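I've been at Clunano long enough to remember when the whole dish line was Carmela, me and a radio. We pack handmade tableware, which means we pick up things that don't want to be picked up. Lumpy rims, slippery glaze, no two alike. My wrists could tell you all about it!

So when Berwyn announced that two gripper arms were coming to the packing benches in August, the break room got loud. Hagos wanted to know whose hours were going. Fair question, and the answer so far is no one's, but 10 of us are moving to inspection and repairs (more sitting down, a bit more thinking, same pay, and yes, we got that last part in writing).

What I didn't expect was being asked to help. Elin sets up the simulations, and she's had me next to her for most of the week, telling her where I'd put my fingers on a piece. She drags the gripper over and we argue about it.
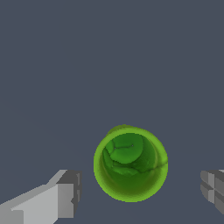 Green cup in the simulator, gripper still open.

I told her I'd never squeeze a wobbly rim the same way twice, I'd feel for the steady spot first. She wrote that down! Years of doing this and it's the first time anyone has taken notes on it.

Carmela isn't convinced. She likes packing, she's fast, and she says inspection is going to be 40 hours of squinting. I get it. I'm mostly looking forward to it, but I'll miss chatting across the bench, and the repair room has a door that shuts. Berwyn says we can prop it open.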